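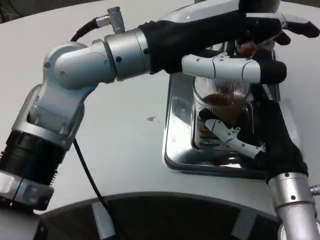
Comparing five-finger hands against our old two-finger gripper – week one notes
Posted by nga_truong, June 13, 2026

We have had the Pirnico hands on the bench long enough for me to have opinions. The task is drinks, as management believes the future is drinks. Cup goes over the sink tray, right hand holds, left hand comes in over the top. The thing I want to talk about is the cup: clear ribbed plastic, which is the most hateful object I have ever asked a controller to hold. Squeeze too little and it slides, squeeze too much and you are wearing the coffee. We ran 228 grasps with the hands and 157 with the old Huỳnh two-finger on the same arms. The hands dropped fewer cups. They also took 40 minutes of finger tuning every morning, while the two-finger took zero, on account of having nothing to tune. Gloves stayed on throughout. Thoughts?

wcalloway
My thought is that you bought ten fingers to do the work of a cup holder. Put a ring fixture on the table, drop the cup in it, spend the savings on lunch.

nga_truong
The ring fixture works great until somebody orders the other size.

wcalloway
Two rings.

khoa_ly
Wendell has been answering "two rings" to every question on this board since April. One day the question will be about rings and we'll all have to apologize.

On the hands: what are you using for grip force? We ran motor current only and it was useless on thin cups. The wall gives before the current moves. By the time the number looks interesting the lid is on the floor.

nga_truong
Current for now, plus a hard limit on finger closing. We pick the limit by hand per cup. I am aware this is a ring fixture with extra steps, Wendell, you don't need to type it.

wcalloway
I had it half typed.

estrella_a
Going to disagree with Khoa a little. Current is fine if you close slowly. We got it down to a decent crush rate on the Bruloritz arms by cutting closing speed to 28 percent and filtering like crazy. Yes, the barista shift now takes a geological age. The cups are round, though.

Also, nobody should be wrapping a whole hand around a thin cup. Thumb and two fingers, up near the rim where it's stiffer. A full wrap spreads the load nicely on paper, and then the little finger decides to freelance.

khoa_ly
Slow closing fixes the crush and does nothing for slip. Fill the cup after you've grasped it and the weight changes under you. What does your filter do then?

estrella_a
It thinks about it.

lam_quach
Did you try the two-finger with soft pads? Comparing bare metal jaws to gloved hands isn't really hands vs. gripper, it's glove vs. no glove. I lost a month to that same mistake in the Vurnville lab and wrote a very confident report about it.

nga_truong
...The jaws were bare. I'm going to go sit somewhere quiet.

wcalloway
Welcome back to two fingers – we kept your chair.

nga_truong
Not conceding yet. The two-finger can't do the over-the-top part without coming in at an angle that puts the wrist into the other arm's elbow. We hit that twice before I moved the approach. With the hand I can stick one finger out over the rim and keep the rest of the arm where it was.

lam_quach
That's a fair point for the left side. For holding, I'd still bet on padded jaws. Why not mix them? Hand on the left, gripper on the right.

khoa_ly
Because then you get two drivers, two calibration routines and two vendors blaming each other.

lam_quach
We have one vendor and it blames itself inconsistently.

nga_truong
Pads are ordered. Rerunning all 157 with them on, same cups, same fill. Amado, can you post your filter settings? I'd like to watch mine think about it too.

estrella_a
Will dig them out Monday. They're in a file called final_final and I need to work out which one.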